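FOR IMMEDIATE RELEASE
02/02/2023

Eneck Approves Equipment Plan for Robotic Picking at Bernville Site

BERNVILLE – Eneck, a regional distributor of household and leisure goods, today announced that it has approved a two-stage plan for the purchase of robotic picking equipment at its Bernville distribution center. The plan sets a ceiling of $400,000 for the first stage and ties any further spending to measured results from bin-picking trials.

Under the plan, the company will equip one picking station with an industrial arm, a gripper, a steel work stand and the guarding required for operation next to staffed aisles. A second stage, covering three more stations, will be considered only after the first has completed 30 consecutive working days at the agreed rate.

Order lines at Bernville are made up largely of single items in mixed shapes. Company buyers reviewed 329 product types and sorted them by size, weight, surface and packaging. Of these, 88 have been chosen for the first stage. The remaining types will continue to be picked by hand, and the company has made no commitment to move them to the new station.

"We have bought machinery in the past on the strength of a demonstration, and we have paid for that in retrofits," the company said in a statement. "This budget pays for testing first. The purchase order for the arm will be placed when the gripper has been settled."

Gripper selection is the largest open item in the budget. Eneck has engaged Herrera, an automation integrator, to prepare a comparison of finger and suction designs and to report on the cost of spare parts, cabling and routine service over five years. Herrera will also specify the bins to be used at the station, including wall height, slope and floor finish.

The Bernville site will close one packing lane during installation. Work on the floor anchors and the electrical supply is planned for the last week of February. Orders normally handled in that lane will be moved to the company's Lorndale facility, and customers should see no change in delivery dates.

Trials use everyday goods of unlike shape placed together in a single metal bin, among them a ball, a bottle, a ribbed cup and an open ring.

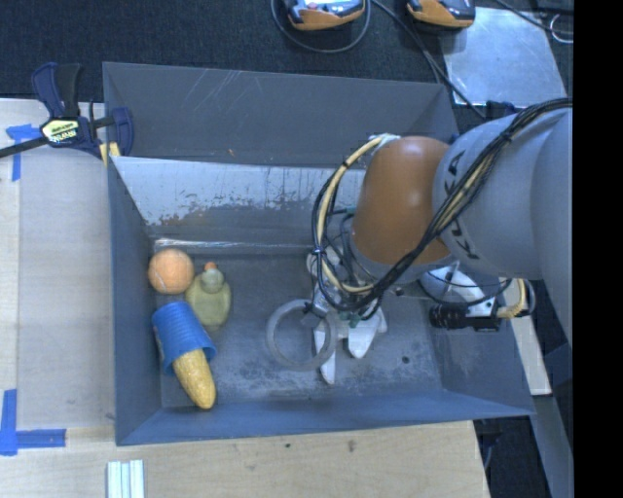
Costs for the first stage have been divided into equipment, installation, training and a reserve. The reserve may be spent only on changes to the gripper or the bins, and any unspent balance will be returned to the general capital budget. Training covers operators on both shifts and two maintenance technicians.

No positions will be eliminated as a result of the first stage. Employees now assigned to the closed lane will be offered equivalent work at Bernville or Lorndale for the length of the installation.

Suppliers wishing to quote for guarding, work stands or replacement bins may request the technical requirements from the Eneck purchasing office. Quotations must list delivery times and service charges separately from the purchase price.

About Eneck
Eneck distributes household and leisure goods to independent retailers from facilities in Bernville and Lorndale.

Media contact: Eneck Communications Office, Bernville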